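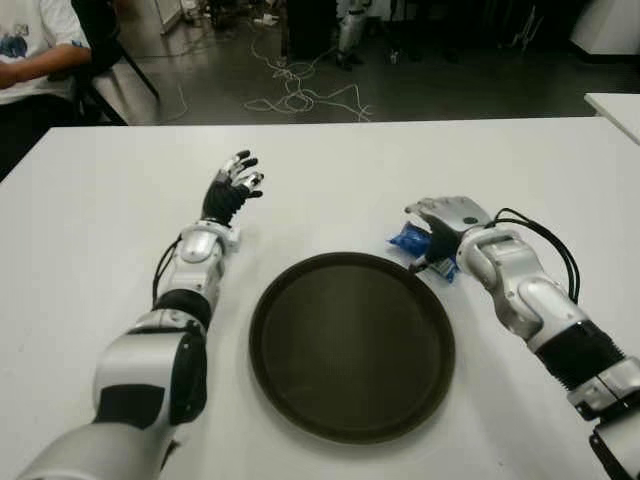 Round brown tray on the white table

Subject: Re: [skalby-bakers] Rye starter in May

> Mine goes sour by the second day now that the kitchen is warm. Do you all feed more often, or use less starter?

Less starter! I dropped mine to 12 grams for 300 grams of flour and the loaves from Zustcombe rye came out so much better — mild, springy, great crust. I feed it at 8 in the morning and leave it alone until supper. Has anyone tried the Dukska flour yet? I'd love to hear how it takes water, and I have plenty of rye to swap.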